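Gondal Assorted Cable Lot, Mixed Gauge

Reading time: 3 min

The Gondal assorted lot is a bulk pack of unterminated and part-terminated flexible cable in mixed lengths and diameters. It is sold by weight to repair benches, school workshops and anyone who goes through short runs of cable faster than full reels make sense. Vanberg packs the lot from reel ends and overruns. Contents vary from one pack to the next and cannot be specified by color, conductor count or length at the time of order.

What the lot is suited to

Low-voltage bench wiring, strain relief testing, stripping and crimping practice, lacing practice, mock-ups of cable routing inside an enclosure before the final harness is cut. Pieces from this lot are not graded for mains use. If a piece carries a legible jacket marking, the marking applies to the reel it came from and should be checked against the job before the piece is used. Pieces without a marking should be treated as practice stock.

Specification

Net weight per pack: 300 g
Jacket: flexible, matte or semi-matte
Jacket color: mostly black, other colors as available
Ends: cut, some previously stripped
Minimum piece length: 300 mm
Packing: loose in bag, not coiled, not tied
Order code: GND-MX

Packs are weighed after bagging and the bag is deducted. Thicker cable takes up the weight quickly, so a pack with several heavy pieces will hold fewer pieces overall. Requests for a particular mix are not accepted on this code. Customers who need a single diameter should order the Plusaso cut-length range, which is supplied measured, coiled and labeled.

Sorting and preparation

The pieces are supplied loose and will arrive crossed over one another. Empty the bag onto a flat surface with enough room to spread the pile. A light-colored cloth or sheet underneath makes dark jackets easier to follow and keeps small offcuts from rolling off the bench.

Find a free end first. Follow it back by hand to the first crossing and lift the upper cable clear. Do not pull on a loop from the middle of the pile; this closes the smaller loops below it and can put a kink in thin cable. A piece of a different color is a useful place to start when there is one. 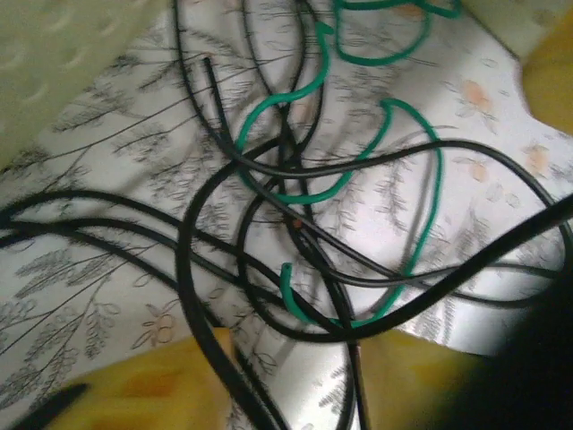
Work the thin pieces out before the thick ones where possible. Thin cable winds through the gaps left by heavier cable and tends to hold its curves after removal. To relax it, hang it by one end overnight with a clip on the other. Heavy cable can be straightened by drawing it over the edge of the bench with light hand pressure.

Sort by outside diameter, then by length. Measure diameter with calipers at three points, as the jacket may be slightly oval where it sat against the reel. Trim damaged ends square before stripping.

Storage

Coil each piece in its natural direction of lay. Minimum coil diameter for storage is ten times the outside diameter of the cable. Use hook-and-loop straps; plastic ties leave a mark on soft jackets if tightened fully. Keep out of direct sunlight and away from solvents.

Ordering and returns

Trade accounts can order in cartons of 30 packs. Single packs ship from the Gremovmont warehouse with other small parts. Unopened packs can be returned within the normal period. Opened packs are not accepted back for reasons of length, color or mix, as these are not part of the specification. Short weight is credited on receipt of a photo of the sealed pack on a scale, with the order number visible.

Page revised 22 June 2021. Replaces the March version, in which the minimum piece length was omitted.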